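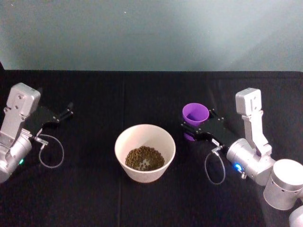 Pouring by wrist torque only, no scale, no depth camera

gavin_lamont
Posted 03/05/2025

Starting a thread for the pouring results so they stop getting buried in the gripper one. Setup is two arms facing each other over black cloth, a white bowl between them, and a purple plastic cup in the right gripper. The left arm does nothing in this task. It holds position, gripper open.

The method in short: a policy learned from demonstrations handles the approach and the tilt, and a separate small model reads wrist torque and decides when to stop. The two don't share weights. We trained on 40 demonstrations and tested on 31 pours with the bowl moved by hand between them. A pour counts as good if nothing lands on the cloth and the cup comes back upright.

Result: 18 good with the policy alone, 2 spills with the torque model added, everything else fine. Same starting positions for both. Code goes up on the Girnonitz page when I've cleaned out the hard-coded paths.

roltex_user
Two spills in 31 is good, but what are you pouring? Small dry stuff is the easy case. It forgives a late stop, and it doesn't run down the outside of the cup.

gavin_lamont
Small round pellets. I agree they're easier than liquid. They're worse than liquid in one way, though – they jam at the rim and then let go all at once. Most of the policy-only failures were that. The arm tilts, sees no flow, tilts more, and then the whole load drops.

stullu
I don't buy the "torque only" title. The policy sees camera images, right? So the tilt is visual and the stop is torque. That's a mixed method.

gavin_lamont
Fair. The stop decision is torque only. I'll fix the title if a mod lets me.

kinga_antal
I ran the same idea on the Stullutetti cell last August and dropped it. The torque signal at our wrist was too noisy once the arm was reaching far out. Close in it was fine. Where is your bowl compared to the base, and how fast do you tilt?

gavin_lamont
Mid-table, and I keep it inside a fairly small patch. The tilt is slow. I can believe it gets worse farther out and I haven't tested that. The second picture is from a pour, to show the angle at the wrist. The cup is on its side with the mouth down toward the left, over the right rim of the bowl as the head camera sees it.

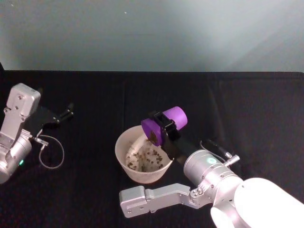

Re: wrist angle

kinga_antal
Thanks, that helps. You grip across the middle of the cup. We held ours close to the base, so the load in the cup sat farther from the fingers and the reading moved around a lot as it shifted. I had put all of that down to the sensor. I may go back and try a middle grip before I say anything more about noise.

stullu
Still think you need a baseline with a plain fixed tilt and a timer. If a timer gets you close to the same number, the torque model isn't doing much. People skip this because it's boring to run.

gavin_lamont
The timer works if the fill is the same every time. Ours isn't.

stullu
Then run it with varied fills and report it anyway. Right now you're comparing against a policy with no stop model at all, and almost anything would beat that.

roltex_user
Agree with stullu here. Also, did the same person place the bowl for both sets?

gavin_lamont
Yes, me, from a written list of positions. Not blind. I'll run the timer baseline with the same list and post it in this thread.

fabbri_bench
Question on the left arm. If it's only parked, why not have it steady the bowl? We had trouble with light bowls sliding when the cup touched the rim.

gavin_lamont
A touch on the rim shows up in the torque, and I wanted to know if the model could tell that apart from flow. With the bowl held, the contact force would go up and look different. It's a good follow-up but it's a separate experiment.

kinga_antal
Could you log the raw torque for the jammed pours separately? I'd like to see what it looks like just before the pellets let go. If there's a flat stretch, you could back the tilt off a little there and wait.

gavin_lamont
They're in the logs already, just not labeled. I'll label them this week and send you the files.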